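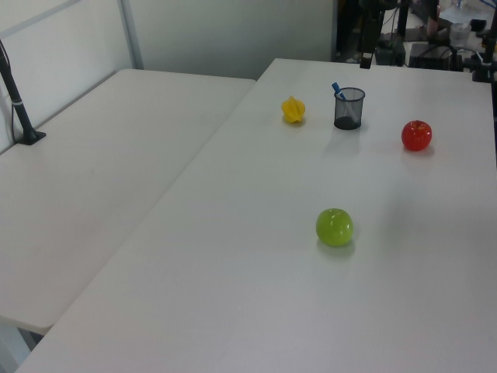 The Desk Cup, Reconsidered

By Keyvan Alipour

A wire-mesh pen holder weighs very little, and most of its behavior on a desk follows from that. Empty, it slides when brushed by a sleeve. With a single pen in it, the pen leans against the rim and moves the center of gravity toward one side. The cup stays upright as long as that point remains over the base, which for a cylinder of ordinary proportions leaves a fair margin.

The margin shrinks with height. A tall pen in a short cup has most of its length above the rim, and a knock at the top of the pen acts through a long lever. Bahman Jalali, who specifies office fittings at Clater, tests cups with one pen and again with 11. The second test is usually the easier one. A full cup is heavier, and the pens brace each other close to vertical.

Mesh has two practical advantages over a solid wall. Dust falls through the sides or can be blown out, and the contents can be seen from a chair. Its weakness is the bottom. On the cheaper cups the base is the same mesh as the wall, and an uncapped pen dropped point first will mark the desk underneath. A solid base plate costs little more and should be the first thing a buyer checks. The second is the rim. A rolled band covers the cut ends of the wire and keeps the cylinder round.

Surface matters as well. White tabletops show ink immediately and graphite within a few days. Where two tables are pushed together, the seam collects whatever rolls, and a round pen without a clip will find it. Jalali places the cup at least a hand's width from any join.

Loose objects are a separate problem. Toy fruit, the red and green apples common in classrooms and waiting rooms, is light and smooth and has almost no flat underside. It should go in a shallow tray. A pen cup is too narrow for an apple, and one balanced on the rim raises the center of gravity for no benefit.

For cleaning, 3 minutes under warm water with a soft brush is enough. Coated wire should be dried upside down on a towel. Water left along the lower band is where rust starts.

Related
Drawer Dividers: Fixed or Sliding
Hirine Task Lamp, One Year On
Small Trays for Shared Tables
Grirnel Opens Its June Catalog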